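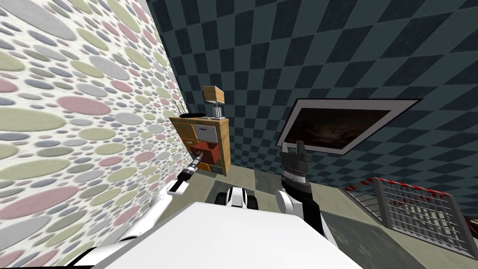
Most papers on teaching robots in simulation report one number, the success rate, and most readers stop there. I think the habit is doing harm, and the drawer work from the Urley project is a good case for changing it. The method is simple enough. A two-armed robot is trained in simulated rooms whose surfaces are redrawn at random between trials, so that the policy learns to handle the furniture and ignore the decorating. You end up with wallpaper covered in overlapping pink and green ovals next to a dark checkerboard wall, and a timber cabinet with a red drawer partly open in the corner where they meet. No one would live there. The policy is meant to cope with it anyway, and the argument is that a robot that can manage a room like that will manage an ordinary kitchen or office without complaint.

The headline result was 68 per cent success on rooms held out from training. Banafsheh Jalali and Liam Madigan, who wrote it up, were careful about what they claimed. The people who passed it around were less careful. By May it was being quoted as evidence that random textures had more or less solved the visual side of household manipulation.

I don't believe the number supports that. The held-out rooms came from the same generator as the training rooms. The colours were new and the patterns were new, but the process that chose them was the same one, and a network is quite capable of learning the generator's habits. Testing on fresh samples from it tells you the policy has learnt the family of rooms. Whether it has learnt drawers is a separate question.

The more useful figures were in the appendix. When the group kept the wall patterns familiar and changed only the camera tilt, success dropped to 40 per cent. When they changed the patterns and left the tilt alone, it hardly moved. So the method did what it was built to do, and the weakness was somewhere else. To my mind that is a better finding than the headline, and it was given two paragraphs and a small table.

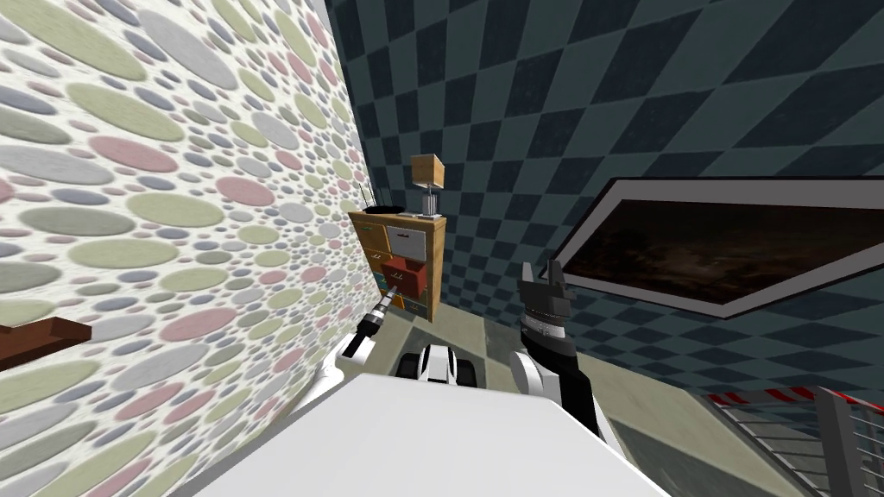 A simulated drawer task, with the left arm extended towards the dresser and the right arm raised.

Viewpoint matters because of how these robots are built. A view from the robot's own body takes in a good deal of its own shoulders and arms, and the walls and floor can run at steep angles. A drawer front that is a tidy rectangle in a catalogue becomes a narrow sliver. Changing the wallpaper does nothing to prepare a policy for that. Varying the viewpoint does, and it costs very little in a simulator, yet the Urley group varied it over a much smaller range than they allowed for colour.

Gobnait Phelan put the other side to me when I showed her a draft. Her view is that every lab has a limited budget and that you have to vary something first. Texture is the obvious choice, and a partial result published is worth more than a complete one that never arrives. I accept most of that. My objection is to the reporting. The group ran 143 trials for the main table and 24 for the tilt comparison, which is thin, and anyone planning to build on the work needs to know that before they start.

What I would like to see is fairly modest. Report success separately for each thing that was varied. Put the worst of those figures in the abstract beside the average. Include at least one test room built by hand, by someone who didn't write the generator — a colleague down the hall would do. And publish the failed runs along with the good ones, since a reader can learn more from watching a gripper miss a handle than from another decimal place.

Jalali tells me a second round is planned with a wider range of camera poses. I hope the new table goes on the first page.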